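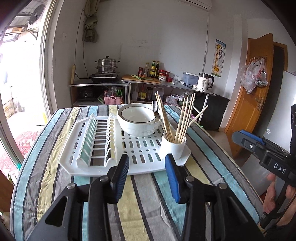

Fulvio Sala learned to cook from a woman who wrote nothing down. His grandmother ran the kitchen of a small boarding house in Drinine, and when she died the family found a drawer full of string, a church calendar and not one recipe. "We had her pans, we had her apron, and we had no idea how she made the beans," he says. "I was so mad at myself. I'd eaten those beans my whole life!"

That drawer is where the Horkier Supper Book got its start. Over the past four years Sala has gone from house to house in Horkier, sitting at kitchen tables and asking people to make him the dish they would be sorriest to lose. He has 556 recipes so far. When I visited him in October 2013 he was trying to get them down to something a printer would agree to bind, and he was not enjoying it.

"Every time I cut one I see the face," he says. "I'm supposed to tell Mrs. So-and-so her dumplings didn't make it? She fed me twice."

I had expected a quiet sort of archivist. Sala talks with both hands, gets up in the middle of sentences to stir something, and will stop an answer cold to make you smell a jar of caraway. It's a wonderful way to spend an afternoon, and it makes for terrible notes.

His method is simple enough. He asks the cook to work at normal speed and not explain anything. He catches each ingredient on its way to the pot and weighs it, and only afterward do they talk. "If you ask first, they tell you what they think they do," he says. "One man swore up and down he used a teaspoon of salt. I weighed his pinch and it was nearly three. His hand knew better than he did."

The testing falls to Nusrat Warraich, a retired school cook who used to make lunch for hundreds and now cooks each recipe at home for four. She joined in the second year after reading an early batch and sending it back covered in green ink.

"I wrote 'how hot?' on every page," she says. "He had things like 'bake until it smells right.' Right to who? I didn't grow up with this food. If I can make it from the page, anybody can."

Warraich throws nothing out, and she is the one to ask about failures. A walnut roll from the Oller side of the river took her 24 attempts. The filling kept leaking, the dough kept splitting, and her neighbors kept eating the evidence. The trouble was the flour, which the family had always bought from a mill that ground it coarser than anything in the stores. The book will print both versions – one for people who can get the coarse flour and one, with an extra egg yolk, for everybody else.

"Number 24 I ate standing up, by myself, the whole end of it," she says. "I didn't even call him until the next morning."

They disagree about plenty. Sala wants the stories left long. Warraich wants the recipe to start at the top of the page, where a person with floury hands can find it. He likes lard and she would like him to admit that butter works. They have been arguing since last December over whether a potato soup with bacon and a potato soup without bacon are one recipe or two.

"Two," says Sala.

"One, with a note," says Warraich.

I asked which dish they would each save if they could only keep one. Warraich picked a sour cherry soup, served cold, that a widower named Kaplan makes every summer exactly the way his wife did, down to the cracked ladle. Sala took longer. He went to the stove, lifted a lid and put it back.

"The beans," he said finally. A cousin of his grandmother's turned up in the third year of the project, 40 miles away, and she made them the same way. They had a bay leaf, a spoonful of vinegar at the very end, and a heel of stale bread cooked down until it disappeared. "The bread! I'd tried everything. I never once thought of bread."

He gave me a bowl and then, before I'd finished it, another. The beans are in the book.

Questions or a recipe to share? Write to the Supper Book editors | © 2013 All rights reserved | Back to top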